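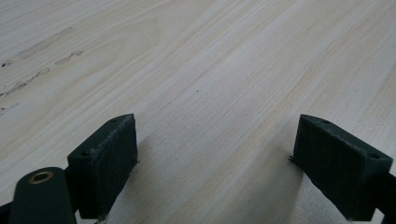

Does adding more hand-held demonstrations make a wiping policy better? Past a certain point we found no sign of it, and the point came much earlier than we had been led to expect.

3.2 Collection and filtering

The Stuvlow set holds 2,989 demonstrations of table wiping, recorded with a hand-held gripper by three operators (Gebru, Dawber and Treloar). Earlier reports on this kind of data tend to give the total and move on. We are wary of that. A total says little about how many of the recordings differ from one another in any way a policy could use, and our own total is no exception.

Figure 2. View from the gripper camera. Gray marks on the pale wood, upper left; both finger pads at the bottom, open.

Marks of the sort in Figure 2 are a hard case. They can be faint or broken, and wood grain runs through the same part of the view. Two annotators, Garside and Rowbotham, labeled 300 starting views independently and disagreed on where the mark ended in 18 of them. We kept those 18 and did not settle the disagreement by vote, as a forced label would have hidden the problem. Whether a network trained on such views learns "mark" or only "darker than its neighbors" is a question our labels cannot answer. Shadows from the finger pads make it worse – they are gray too, and they move with the hand.

We also doubt the usual claim that hand-held collection gives natural variety. Operators settle into habits. By the second session Dawber was starting nearly every approach from the same side, and a classifier given only the first second of motion could name the operator more often than we liked. Joltora, our filtering script, drops recordings with tracking loss but does nothing about habit.

For the comparison in Section 4 we therefore trained on the full set and on a subset of 50 demonstrations picked by hand for differing approach and mark position. The picking was done by one author, before any policy had been trained. It is a weak control. A second picker would have been better, and we did not have one.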